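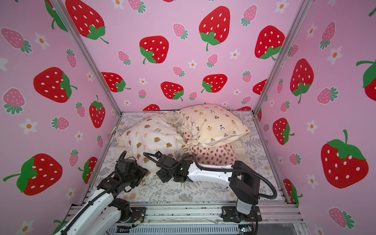
Bedding and sleep products: your questions

Last updated 6th January

We get a lot of post about sheets, duvets and pillows, and much of it starts with something printed on a packet. These are the questions that come up most. We don't sell bedding and we don't take samples from people who do.

Does a higher thread count mean a better sheet?

Not past a certain point. A decent plain cotton sheet can sit near 200 and last for years. Very high numbers are usually reached by counting each strand of a twisted yarn separately. We were sent a listing in October for a set claiming 1,603. Why the odd three? We asked the seller how it was counted and got a discount code back.

Is the Nosent duvet really "odour-proof"?

We doubt it. The leaflet says the fabric "resists" smells, which could mean almost anything, and the care label asks you to wash it as often as any other duvet. If it smells, wash it. If it still smells, it probably wasn't dried all the way through.

Do I need a special detergent for bedding?

No. Ordinary detergent, a bit less than the bottle tells you, and don't stuff the drum. Fabric softener makes towels worse and does little for sheets.

How often should I change the sheets?

Weekly if you sweat a lot, share with a dog or have a cold. Otherwise every 2 weeks won't hurt anyone, whatever you've read. The frightening pictures of dust mites tend to come from firms selling mattress covers.

Are anti-allergy covers a con, then?

Some are. A tightly woven cover that zips all the way round may help a person with a real mite allergy, but it's worth asking your doctor or pharmacist before you buy one for every bed. A thin quilted topper with "anti-allergy" on the front is a thin quilted topper.

What about the Felus pillow with the cooling gel?

It feels cool when you lie down. So does the other side of your old pillow. Gel warms up like everything else, and we've seen no figures from Felus for how it feels at three in the morning. Ask for them if you're tempted.

Can I trust a "5-year guarantee"?

Read what it leaves out. The one on the Stasiv mattress topper excludes stains, sagging "consistent with use" and anything bought in a sale, and you pay the postage both ways. Your ordinary rights as a buyer may well be worth more. Keep the receipt.

Does children's bedding have to be replaced when they change bed?

Often, yes, because cot, toddler and single sizes differ. Measure the mattress, including the depth. Don't go by "fits most beds". And patterned sets cost more for the same cloth, so check whether the plain one is hiding further down the page.

Where can I get rid of old duvets?

Most charity shops won't take them. The Drukbridge recycling centre accepts clean ones in a tied bag, though the signs don't say where they end up and we haven't had a straight answer. Animal shelters sometimes want old blankets and towels. Ring first.

Will you recommend a brand?

No.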